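Hydration and daily fluid intake

Daily fluid intake is the total amount of water a person takes in over a day from drinks and food. The body uses water to carry nutrients, control its temperature, cushion the joints and remove waste through the kidneys. Water is lost all the time through urine, sweat, stool and breath, and the loss has to be made up. Most healthy adults manage this without much thought, but older people, young children, people who work in heat and those with certain illnesses may fall short.

How the body regulates water

The balance of water in the body is controlled mainly by thirst and by the kidneys. When the blood becomes slightly more concentrated, sensors in the brain set off the feeling of thirst and release a hormone that tells the kidneys to hold on to water. Urine then becomes darker and smaller in volume. When a person drinks more than is needed, the hormone level drops and the kidneys pass the extra water, usually within a few hours.

Salt plays a part as well. Sodium holds water in the fluid outside the cells, and a salty meal is normally followed by thirst. People who sweat heavily lose both water and sodium, and replacing only the water over a long period can leave the blood too dilute.

Sources of fluid

Plain water is the most common recommendation, but it is only one source. Milk, tea, coffee, juice and soup all count toward the daily total. Coffee and tea have a mild effect on urine output, mostly in people who seldom drink them, and the fluid they supply is greater than the fluid lost. Alcoholic drinks are usually left out of the count.

Food supplies a smaller but useful share. Cucumber, lettuce, melon, oranges, tomatoes and yogurt are mostly water. Bread, nuts and dried fruit contain little. A person who eats a lot of fruit and vegetables may need to drink less than one who lives mainly on dry or packaged foods.

Amounts

No single figure suits everyone. Needs depend on body size, activity, climate, diet and health. The familiar advice to drink eight glasses a day is easy to remember, but it has little scientific basis as a rule for all adults, and it is often repeated without mentioning the water in food. Official guidance differs from country to country, partly because some figures cover drinks only and others cover drinks and food together.

Needs go up during exercise, in hot weather, at high altitude, and with fever, vomiting or diarrhea. They are also higher in pregnancy and while breastfeeding. People with heart failure or advanced kidney disease may be told to limit fluids, and in these cases the limit set by the doctor comes before any general advice. 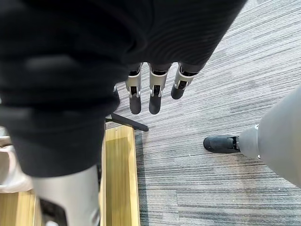
Critics of fixed targets say that they turn an ordinary habit into a chore. One respondent to a reader survey in the Kanlow wellness newsletter wrote that she had carried a marked bottle for 9 weeks, felt no different, and spent most of that time looking for a restroom - she went back to drinking with meals and when thirsty, and kept the bottle for hiking. Other respondents found the marks useful, mainly those who worked long shifts and tended to forget to drink until evening.

Signs of low intake

Early signs of mild dehydration include thirst, a dry mouth, dark urine, tiredness and headache. Some people notice that they find it harder to concentrate. Urine color is a handy guide, with pale yellow usually taken as a sign of good hydration, though vitamin supplements, certain medicines and foods such as beets can change the color.

More serious dehydration may bring dizziness on standing, a fast heartbeat, confusion and very little urine. In babies, warning signs include fewer wet diapers, crying without tears and unusual sleepiness. These signs call for prompt medical care.

Excessive intake

Drinking far too much in a short time can lower the level of sodium in the blood, a condition called hyponatremia. It is uncommon in daily life. Cases have been reported among endurance athletes who drank heavily at every stop, and among people taking part in drinking contests. Symptoms include nausea, headache, swelling and confusion, and severe cases can be fatal.

Hydration programs

Many employers and schools now include fluid intake in their wellness programs. A typical program puts in bottle-filling stations, allows water at desks and gives out printed reminders. The town of Cleltgate began one such program in July, with 18 filling stations placed in public buildings and along its main walking trail. Staff at the town's two senior centers also began offering drinks at set times, including a 3 p.m. round that had not been part of the schedule before.

Reminder apps are another approach. Irex, a phone app, sends a prompt every 40 minutes in its default setting, and users can lengthen the gap or turn the prompts off at night. Lâm, a simpler app, keeps only a daily tally. The benefit of such tools depends largely on whether the person was drinking too little to begin with.

Practical habits

Common suggestions for people who tend to drink too little include:

Having a glass of water with each meal and with any medicine that allows it
Keeping water within reach at work and beside the bed
Drinking before, during and after exercise
Adding lemon, mint or sliced fruit for flavor
Choosing soups and juicy fruits in hot weather

People who wake often at night to urinate may do better to drink more in the morning and afternoon and less in the last few hours before bed. Cutting back sharply over the whole day is not advised, as concentrated urine can irritate the bladder.

Older adults

The sense of thirst becomes weaker with age, and the kidneys are less able to save water. Some older people also hold back on drinks for fear of not reaching the bathroom in time. Diuretics and some laxatives add to the loss. Caregivers are generally advised to offer small drinks often, to use cups that are easy to hold, and to watch for new confusion or unsteadiness, especially during a heat wave.

See also

Electrolytes
Heat exhaustion
Kidney function
Oral rehydration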